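Robot Cell Technician (simulation and hardware), Kitchen Cell 7
Futatbridge, Engelhardt site

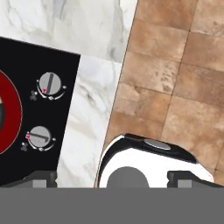 Simulated view from Kitchen Cell 7: gripper beside the hob controls.

Futatbridge is looking for a technician to look after one robot cell and the simulated copy of it. The cell is a single arm with a two-finger gripper, working at a kitchen counter with a hob. It runs the Stelov test set, in which the arm turns knobs, opens doors and moves pans. The full set has 162 tasks. We run each task in simulation first and then on the real arm, so the two have to agree closely.

The post is full time, 37.5 hours a week, starting in September. You would report to Yen-ting Chiu, who runs the cell, and work most days with Shabani Ondieki on the simulation side.

What the work involves

Start-up checks each morning: emergency stop, air line, cable run along the arm, gripper opening and closing force.

Changing finger pads. They wear at the tips first, and knob work is the hardest on them. Pads are changed after 549 cycles or when the slip test fails, whichever comes first.

Checking the wrist camera alignment after any knock or pad change, and redoing the calibration if it has drifted.

Keeping the simulated cell up to date. If a knob is replaced or the hob is moved, the model has to be measured and changed the same day. Knob angles matter a good deal here – a few degrees out and the arm closes on the wrong part of the grip.

Stripping and rebuilding the gripper when needed. We do this in-house. Motor faults go back to Plaser, our service supplier, and you would handle the paperwork and the return.

Writing up faults in the cell log in enough detail for the next shift to follow.

What we need from you

Experience of maintaining robot arms or similar automated equipment, in a factory, a lab or the forces. You should be comfortable with hand tools, a multimeter and a torque driver. You need to be able to read and edit a short Python script. Experience with 3D scene files would help, but we can teach this.

You do not need a degree. Some lifting is involved, and the arm must be locked off before anyone enters the cell – you will be trained and signed off on this before working alone.

Hours and place

Core hours are 10am to 4pm. There is a late shift one week in four, finishing at 9pm, paid at a higher rate. The cell cannot be looked after from home, though simulation work can be done remotely by agreement.

How to apply

Send a CV and a short note about a machine you have kept running to Chi-keung Chien in the Futatbridge recruitment office, quoting reference 77. Interviews are on site and include a practical hour at the bench with a spare gripper.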